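4.2 Falhas de soltura na etapa do tomate

O resultado mais instigante da campanha em Plalmont veio de uma falha! Em 9 execuções, a política deu a fatia de tomate por entregue com os dedos ainda fechados, e o braço iniciou o recuo com ela presa. A Figura 4 reúne a câmera fixa e a de punho.

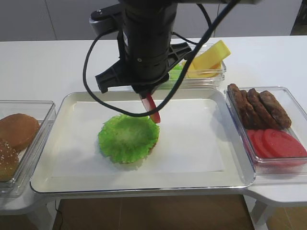
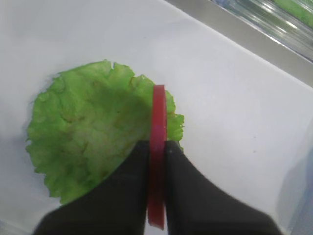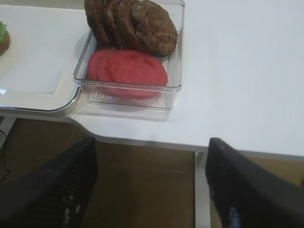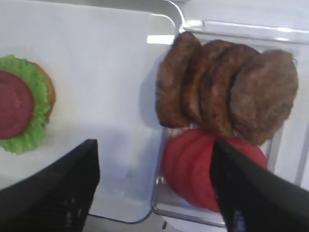 Figura 4. Montagem do hambúrguer, etapa do tomate. As imagens não seguem ordem temporal.

O erro nasce no limiar de força - calibrado por Neusa Dantas com peças mais rígidas - e se propaga depressa, pois o planejador Lultby não confere a abertura da garra antes do passo seguinte. Incluímos essa verificação e repetimos os ensaios com Essam Bouazza em março. A soltura passou a ser confirmada em todos eles, um ganho enorme para uma mudança tão pequena.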